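Les tours gratuits ne sont pas un cadeau
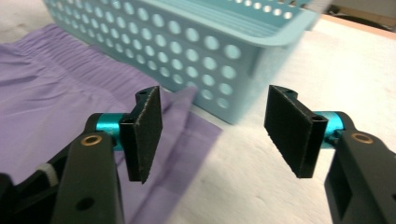
Deux pinces noires ouvertes, deux articulations turquoise.

On me vante depuis des mois les tours gratuits de Jelo, la machine à sous que Clerkemero met en avant sur sa page d'accueil. Douze tours offerts à l'inscription, sans dépôt. Je veux bien, mais gratuits pour qui ?

J'ai lu les conditions jusqu'au bout, ce qui m'a pris plus de temps que de jouer les douze tours. Les gains obtenus doivent être remisés trois fois avant tout retrait, dans un délai de cinq jours, et seulement sur certaines machines. Pour encaisser quoi que ce soit, il faut aussi déposer de l'argent - le sien, cette fois.

Haris Usmani, qui tient une chronique sur le jeu en ligne, soutient que ces offres permettent de découvrir une machine sans risque. L'argument me laisse froid. Un mode démo fait la même chose, sans adresse à fournir ni compte à rebours dans un coin de l'écran. J'ai joué environ 400 tours en démo sur Jelo et j'en connais maintenant les symboles, les lignes et les longues séries vides.

Je ne demande pas l'interdiction de ces bonus. Qu'on affiche la condition de mise à côté du chiffre, dans la même taille de caractères, et on verra combien de joueurs cliquent encore. Clerkemero la range pour l'instant derrière deux liens et un astérisque gris.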